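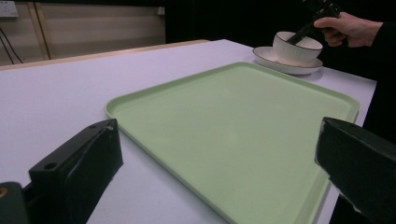
Pale green tray on a white table.

Maths at Home, Session 2: Area Before Formulas
Notes by Wahyudi Wibisono, Skambridge

Last time we played with tens and ones. Now we get to area, which is my favourite thing to teach young children! Please don't bring out "length times width" yet. Let them cover things first – with sticky notes, playing cards, even slices of bread – and let them argue about the gaps.

A good first task: 16 square tiles, and one question. How many different rectangles can you make using all of them? Most children find the long thin one and the 2 by 8 quickly, then feel very pleased when the square turns up.
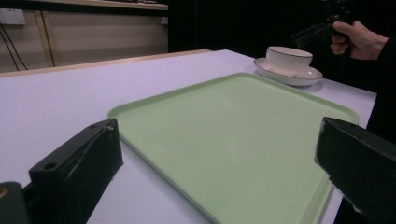 Estimating comes next, and it's well worth a whole morning. Ask for a guess before any covering starts, and write it down. Flat things from the kitchen work nicely: a rectangular tray like the green one will do, set on a larger table, so you can go on to ask how many trays would fill the tabletop. Older ones can measure. If a tray comes out at some 540 square centimetres, what might its sides be?

For next session: read the Nellard sheet on perimeter and try the string activity.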